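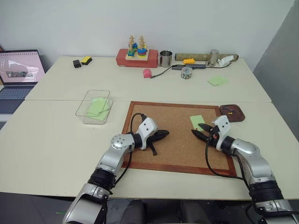
Korktafel mit rotbraunem Rahmen und einem hellgrünen Haftzettel, links davon der Zettelvorrat im durchsichtigen Behälter, rechts die kleine Schale.

Galerie: Tafel, Zettel, Tisch
Stand: 7/11/23

Die Seite gehört zur Materialsammlung der Zettelwand in Verden. Sie zeigt, womit am Tafeltisch gearbeitet wird und wie die Sachen dort liegen. Die Anleitung zum Anlegen neuer Themen steht im Ordner Cui, die Bestellliste im Ordner Ciment. Beides wird hier nicht wiederholt.

Zur Tafel
Die Tafel hat eine Korkfläche und einen Rahmen aus rotbraunem Holz. Zum Bestücken liegt sie flach auf dem Tisch. Die Zettel lassen sich so gerade ausrichten, und man kommt von zwei Seiten an die Fläche. Aufgehängt wird erst, wenn alle Zettel eines Themas ihren Platz haben.
Auf Kork haften die Zettel schlechter als auf Glas oder lackiertem Holz. Für einen Nachmittag reicht der Klebestreifen. Was länger hängen soll, bekommt zusätzlich eine Nadel am oberen Rand. Die Nadel kommt durch den Klebestreifen, das Blatt reißt dort weniger leicht ein. Krümeliger Kork wird vorher mit einem trockenen Pinsel abgekehrt. Bitte kein Klebeband auf die Fläche, es nimmt beim Abziehen die oberste Schicht mit.

Zu den Zetteln
Auf der Tafel liegt ein quadratischer Zettel in Hellgrün, der Vorrat im Behälter hat dieselbe Farbe. Hellgrün steht bei uns für offene Punkte. Erledigtes wird auf Weiß übertragen, Rückfragen kommen auf Gelb. Andere Farben sind noch im Schrank, werden aber seit dem Umbau der Wand nicht mehr ausgegeben.
Beschriftet wird mit Filzstift, eine Aussage pro Zettel. Auf einer Tafel sollen höchstens 12 Zettel hängen. Darüber wird die Schrift vom Gang aus schwer lesbar, und die Reihen rutschen zu eng zusammen. Bei größeren Themen wird eine zweite Tafel genommen und oben links mit derselben Kennung versehen.
Vom Block wird der Zettel seitlich abgezogen, parallel zum Klebestreifen. Zieht man von unten nach oben, rollt er sich und steht später von der Tafel ab. Bereits gerollte Zettel kann man über Nacht unter ein Buch legen.

Zum Behälter
Der Behälter ist aus durchsichtigem Kunststoff und rechteckig. Durch die Wände sieht man die Blätter im Stapel und damit auch, wann nachgelegt werden muss. Ein Karton mit Fenster war vorher in Gebrauch, ist an den Ecken aber weich geworden. Der Platz links neben der Tafel hat sich eingespielt. Linkshänder stellen ihn auf die andere Seite und räumen ihn nachher zurück.
Nachgelegt wird aus der Schublade mit dem Aufkleber Clomatell. Darin lagen bei der letzten Durchsicht fast 70 Blöcke. Sinkt der Bestand unter 40, bitte auf der Bestellliste eintragen, Artikelnummer 922. Angebrochene Blöcke kommen zuerst in den Behälter, neue Blöcke bleiben bis dahin in der Folie.

Zur Schale
Rechts neben der Tafel steht eine quadratische Schale mit abgerundeten Ecken, dunkel rotbraun und damit nahe am Ton des Rahmens. Sie nimmt Kleinteile auf. Im Bild liegt ein kleines Teil in Orange und Grau darin. Nadeln gehören nach dem Abnehmen der Zettel ebenfalls in die Schale und auf keinen Fall lose auf den Tisch. Verbogene Nadeln werden aussortiert und im Metallbecher am Waschbecken gesammelt.
Die Schale hat keinen Deckel. Beim Umräumen wird sie deshalb als letztes Stück getragen und als erstes wieder abgestellt.

Zum Tisch
Der Arbeitsplatz besteht aus zwei weißen Tischen, die aneinandergeschoben sind. Der vordere Tisch ist für die laufende Arbeit, der hintere für Dinge, die nur zwischendurch gebraucht werden. Dort liegt der Schwamm in Gelb und Schwarz. Mit ihm wird die weiße Schreibtafel an der Stirnwand abgewischt. Für den Kork ist er nicht geeignet.
Der schwarze USB-Verteiler hat seinen Platz ebenfalls hinten. Getränke stehen auf dem Fensterbrett. Beim Zusammenschieben der Tische bitte auf gleiche Höhe achten, die Füße lassen sich drehen. Steht einer höher, kippelt alles, was über der Fuge liegt.
Filzstift auf der weißen Platte geht frisch mit einem feuchten Tuch ab. Ältere Striche brauchen etwas Spiritus. Die Flasche steht im Putzschrank, zweites Fach.

Aufräumen
Am Ende der Woche wird der Tafeltisch in dieser Reihenfolge geräumt: Zettel abnehmen und nach Kennung in Umschläge stecken, Nadeln in die Schale, Kork abkehren, Tafel an die Wand. Der Behälter mit den Zetteln darf stehen bleiben. Die Umschläge werden mit Thema und Kennung beschriftet und im grauen Kasten abgelegt, die neuesten vorn.
Unbeschriftete Zettel, die noch kleben, kommen oben auf den Stapel zurück. Kleben sie nicht mehr, dienen sie als Notizpapier am Telefon.

Hinweise zur Nutzung
Das Bild darf in Aushängen und Rundschreiben des Hauses verwendet werden. Für andere Zwecke bitte vorher bei der Materialausgabe anfragen. Eine größere Fassung liegt im Ordner Cui unter Tafeltisch.
Im Dezember wird der Bestand aufgenommen. Bis dahin bleiben Farben und Artikelnummern, wie sie auf dieser Seite stehen. Fehlende Teile bitte auf dem Blatt an der Schranktür notieren, mit Kürzel.

Zurück zur Übersicht der Materialsammlung Verden
Weiter zu: Umschläge und Kästen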